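Ticket 14: left gripper drops frames while folding
Project: Femorine (shared workshop build)
Opened by: Genalyn Gatchalian
Assigned to: Manikandan Sundaram
Status: open, workaround in place
Opened: Sunday, February 6, 2022

Symptom
Left unit stops logging finger width partway through a fold. Video continues. The width column repeats its last value until the unit is power cycled. Right unit not affected. Seen on 10 of the first 100 takes.

Setup
Two hand-held grippers, yellow fingers, firmware from the Dalisay branch. Round white table by the window. Task is the short-sleeved shirt fold, starting with the garment flat and one gripper at a sleeve.

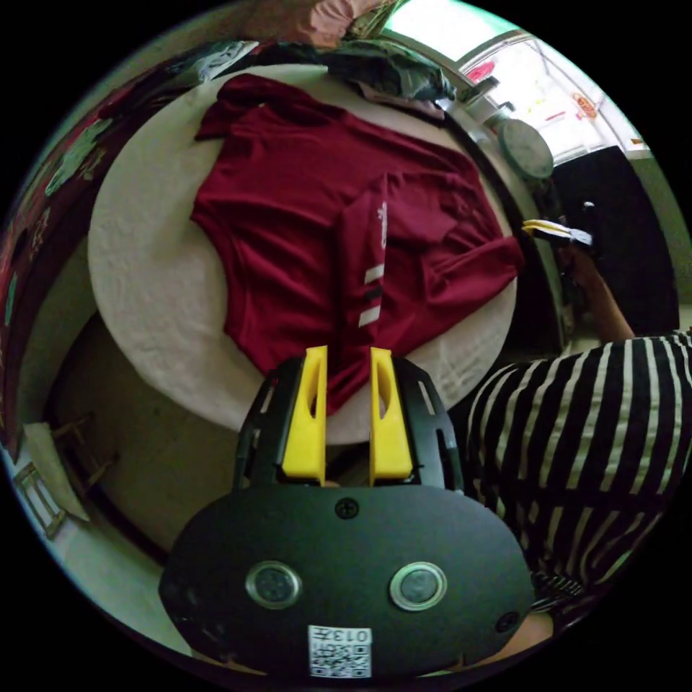 Step 1. Swap cables
Left cable moved to right unit and back. Fault stayed with the left unit. Cable ruled out.

Step 2. Check finger travel
Genalyn opened and closed the fingers by hand 200 times with the unit on the bench. No dropout. Screws on the mount were snug. Fault does not reproduce without fabric between the fingers.

Step 3. Load test
Same cycle with a hem pinched between the fingers. Dropout on cycle 14. Repeated with a towel folded double, dropout sooner. Looks related to side load on the finger carriage.

Step 4. Open the body
Encoder ribbon runs over the edge of the carriage rail. When the carriage tips under load, it presses on the ribbon. Slight crease at that spot, no break visible. Shiela Tiongson confirms her build routes the ribbon under the rail. The build notes show neither option.

Workaround
Ribbon rerouted under the rail and held with Kapton tape. Load test run again for 100 cycles, no dropout. Shirt takes resumed with both units.

Still to do
Replace the creased ribbon. Spare is in the drawer marked Climau.
Add a stale-value check to the logger so a frozen width ends the take.
Gemechu Abera to redraw the rail with a ribbon channel. Do not reprint the old part.

Comment, M. Sundaram
Leaving this open until the new ribbon is in. Please mark the affected takes as bad and keep the files.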